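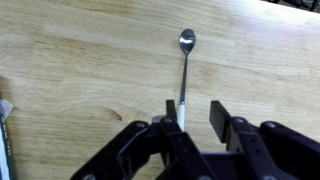

Figure 4. Long-handled spoon, stainless-steel bowl, white grip.

Section 4. Mixing and Applying Clalar Table Oil

4.1 Before you start
Clalar is supplied in two parts, oil and hardener. Once combined, the mixture stays workable for 390 minutes at room temperature. Mix only the amount needed for one coat. New or freshly sanded tops must be free of wax, silicone polish and old varnish. If the old finish is unknown, carry out the patch test in Section 3.

CAUTION: Hardener irritates skin and eyes. Wear gloves and eye protection, and keep a window open throughout.

4.2 Preparing the surface
1. Sand along the grain with 120-grit paper, then with 180-grit. Do not go finer than 180 – the oil will not soak in evenly.
2. Vacuum the top, the edges and any joints between boards.
3. Wipe with a lint-free cloth dampened with Mulent cleaner. Allow 4 hours to dry.

4.3 Mixing
1. Stir the oil in its can until no sediment remains on the bottom. A long-handled spoon is suitable. Do not return it to kitchen use.
2. Pour 133 ml of oil into a clean, dry cup.
3. Add one level cap of hardener.
4. Stir slowly for two minutes, scraping the sides. Fast stirring traps air and leaves pinholes in the finish.

Note: Close both containers at once. Hardener thickens on contact with moist air and cannot be thinned.

4.4 Applying
1. Spread a thin coat with the white pad, working with the grain.
2. Wait 15 minutes. Dull patches indicate that more oil is needed; add it to those areas only.
3. Remove all surplus with a dry cloth. Oil left standing will stay tacky.
4. Leave overnight before the second coat. End grain may need a third.

WARNING: Oily cloths can catch fire without a flame or spark. Soak them in water and lay them flat outdoors to dry before disposal.

4.5 Curing
Light use is possible after two days. Keep water, hot dishes and table covers off the surface for seven days.

For replacement pads, order Pamance part 2589.

Revised 1/11/21, S. Garg. Replaces the September issue.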